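Drorby build gallery
Drawer work, bathroom vanity
Posted by Iresha Karunaratne, Pirkville shared workshop

Drorby is a two-wheeled base with one arm and a pair of cameras on a mast. I started it on a bench in the Pirkville workshop and finished the wiring at home, so half the parts still have workshop labels on them. The goal for this stage is narrow. It should roll up to a piece of furniture, open a drawer, look inside, and close it again without leaving a mark.

The base came first and took the longest. The two drive motors are from a scrapped floor scrubber and the frame is aluminum extrusion, cut to 656 mm so it fits through the bathroom door with a little room on each side. The arm is bolted to a plate on top. I call the arm Teltar and the software Gazi, mostly so I can tell my notes apart. Teltar has five joints and a two-finger hand with rubber pads. The pads are cut from a bicycle tube and get replaced when they go shiny.

Kitchen drawers were too easy. They all have big handles and plenty of floor space in front. The bathroom vanity is harder - the countertop sticks out over the drawers, there is a glass panel to one side, and the arm has to come in low and pull straight back. 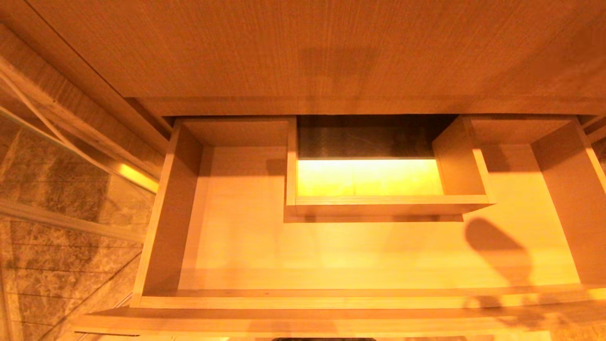 The smaller compartment at the back was what confused Gazi for most of March. The first version of the code looked for one flat floor and four walls, and anything that didn't fit was reported as an object. It tried to pick up the compartment twice. I now have it find the outer walls first, then look for any fixed box inside them, and only after that does it search for loose things.

Shadows were the other problem. A soft dark patch on pale wood looks a lot like a dark sock to a small model. I trained the floor detector again on 1758 frames, all taken in my own house, with the lights in different combinations. False pickups dropped enough that I stopped writing them down. It still gets fooled under warm light, so for now I run the bathroom tests in the evening and save the bad frames for the next round.

Some notes on settings, for anyone building something similar:

Pull force limit is 142 in Gazi's own units. I never converted it to newtons. At that setting a stuck drawer stops the arm and nothing gets bent.

Pull speed is slow. A full open takes longer than it would take me to walk over and do it by hand.

The wheels are locked during the pull. With them free, the base rolled toward the drawer and the drawer stayed shut.

Closing is done with the side of the hand, fingers folded. Pushing with the fingertips knocked the hand out of alignment and I had to reprint a knuckle.

Total spent so far is $988, not counting tools I already owned. The biggest single cost was the motor controller, and the second biggest was the other motor controller, after I wired the first one backward.

Next job is the cable run up the mast. The camera wires are held with tape at the moment and they catch on the elbow joint when the arm folds. I have a length of drag chain set aside for it. After that I want to try the lower drawers, where the arm has to reach down almost to floor level and the base needs to park farther back.

The wiring diagram and the print files for the hand are in the workshop's shared folder, under Teltar. The knuckle file marked "old" is the one that broke.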